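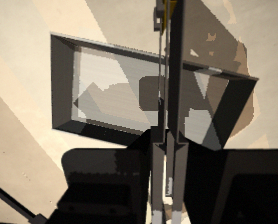
Figure 1. Bac à bords sombres et préhenseur, vue de simulation.

Rapport d'avancement, lot 2 : rangement et manutention légère
Destinataire : Josée Caron, fonds Robichaud
Rédaction : Raffaele Bellini, atelier Tratholm

État en novembre. Le module de saisie en bac tourne en simulation. Sur la dernière série, 27 essais ont été lancés et 14 menés à terme sans reprise manuelle. Les échecs se concentrent sur l'approche près des parois inclinées : le planificateur Pandisus garde une marge trop large et abandonne la descente. Les ombres portées sur le fond du bac perturbent aussi l'estimation de profondeur.

Le seuil convenu pour passer sur site à Wellesdale est de 70 % de réussite. Il n'est pas atteint. À ce stade, nous ne recommandons ni la mise en rayon ni le tri de vaisselle sans opérateur.

Travaux en cours : réduction de la marge de collision, variation de l'éclairage simulé, nouvelle calibration de la pince.

Demande : report du jalon sur site, à budget constant. Le poste « bras de rechange » n'a pas été engagé et peut couvrir le temps de calcul supplémentaire.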